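Home News Visits Jobs Contact
Search this site Enter keywords

A visit to Namside, 18th February

Namside packs tea and pantry goods for hotels and office kitchens. I went because Odoi, where I work, is thinking about the same kind of automation, and I wanted to hear from the people on the floor.

Ewurabena Dogbe runs the sample kitchen and has been there 17 years. Refilling and tidying the counters used to take two people most of a morning. The arms came in November, and the kitchen is where new handling jobs are tried before they go to the packing hall.

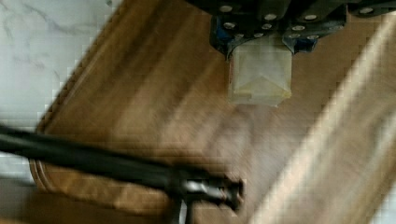
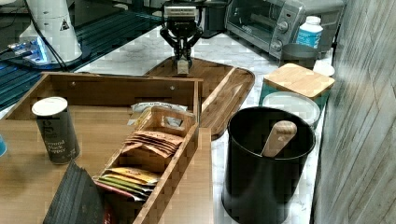
Nobody lost a job over it, she told me, but the jobs did change. Two of her staff now write up faults and decide which tasks are worth handing over. One of them misses the old work — it was quiet and you could talk. The other moved up a pay grade and would not go back.

The hall ships 2000 boxes on a full day. Before the change the best they managed was 1444. Breaks are still at fixed times, which the union asked for, and anyone can stop an arm without giving a reason.

Training was the weak point. The supplier, Trisness, gave them two days, and Dogbe wanted a week. The night shift learned mostly from the day shift.

Lunch was in the canteen, then the bus back. Our group goes to Nuseo next, and I have asked to see their training plan first.

Share 17 Comments 2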